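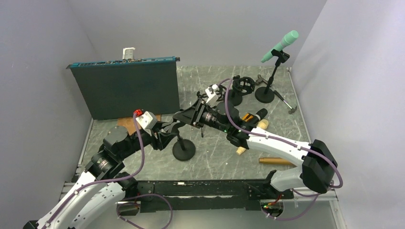
# Willerer Two-Arm Bench: Come and See It Run

We've been showing the Willerer bench to visitors since January, and the part people ask to see again is nearly always the microphone stands. Two arms, a gripper on each, and a little tabletop stand between them with its clip right up at the fingers. It's a fiddly thing to handle (try it yourself with oven mitts on!) and it makes a lovely demonstration of what two arms can do together on one small object.

## What you get

- Two arms with grippers, set up to work toward each other
- Gray marble-patterned work surface with walls on three sides
- Setup at your site and training for up to 7 people
- Phone support from our Clirnovitz workshop

Bench weight, without the crate: 220 kg. Order code: Kyei 576.

## Visiting us

Demonstrations start at 10 a.m. and last as long as you have questions, which with some groups means we're still talking over lunch. Ekua Boateng runs most of them, and she's very happy to slow things down or go back over a step. Please bring along something from your own shop if you can! We keep hammers, stands and a few wooden bits on the bench, but it's so much nicer to talk about the parts you really work with.

Parking is behind the Pundero building, and the door is on the left as you walk up. Groups of more than 7 should call first so we can split you into two sessions.

## Delivery

Allow 58 working days from order. If you book a visit before ordering, we'll go through the floor plan with you the same morning.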